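The Long Lane at Braton

The pool at Braton opened at six, and by five to six Halina Domański was already at the gate with her cap on, hopping from foot to foot like a kid outside a candy store. She was 38 years old and she had learned to swim eleven weeks ago. Learned! At 38! She still couldn't say it out loud without grinning.

"You're early again," said Duda, coming up the path with the keys.

"You're late again," said Halina, and he looked at his watch and saw it was two minutes to.

Oh, that first look at the water in the morning, before anybody has been in it. It was so flat you could see the lane lines painted on the bottom, every tile of them, and the sky was lying on top, pink at one end. Halina had lived four streets away from this all her life and had walked past the hedge with her groceries thinking it was a place for other people.

Today was the lake swim practice. The lake was called Prindodeck, after some old landowner or possibly his dog, depending on who was telling it, and every July half the town swam across it and the other half stood on the far side with sandwiches. The crossing was on Saturday. Duda had told her she could do it if she could do 93 lengths in the pool without touching the bottom. He had worked it out on the back of a receipt and then worked it out again because she made him.

So she got in. Cold, cold, wonderful, cold!

The first 20 went by in a rush of bubbles. She was going too fast and she knew it, but her arms were so pleased with themselves. Around 30 she settled down and started to hear her own breath, in and out, a big friendly sound like somebody sawing wood in the next yard. She thought about her father, who had been afraid of water and had never said so. He used to sit on the blanket with his shoes on and guard the car keys. She thought about what she'd like for breakfast. Eggs. Eggs and then more eggs.

At 60 something in her left foot cramped up and she swam half a length with one leg trailing like a mermaid who'd had bad news. Duda walked along the side beside her. He didn't say a word, just walked, his sandals slapping, and when the foot let go she blew a huge spout of water at him and he jumped back laughing.

Then Hundilus arrived. Hundilus was the biggest man in Braton and the fastest, and he had won the crossing five times, and he got into the lane next to hers without a splash and slid off like a barge. He passed her, and passed her again. On his third time by he stopped at the wall and hung there with his goggles pushed up.

"What are you on?" he called.

"Eighty-one!" she shouted, and swallowed half the pool.

"Eighty-one!" he bellowed to the whole place, to the two ladies doing sidestroke and the boy with the net. "She's on eighty-one!"

And didn't they all come over! The ladies held on to the rope and hollered. The boy banged the pole of his net on the concrete. Halina could only hear it in pieces, a bit of cheering every time her ear came up, then the green quiet, then the cheering again, and she loved it so much she forgot to be tired until 90, when she remembered all at once.

Three more. Two more. She turned at the wall and pushed.

When she put her hand on the tiles for the last time Duda was crouching there with his receipt.

"Well?" he said.

"Saturday," said Halina, when she could. "What time do I have to be there?" 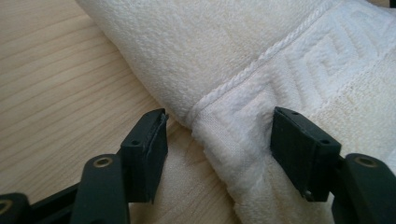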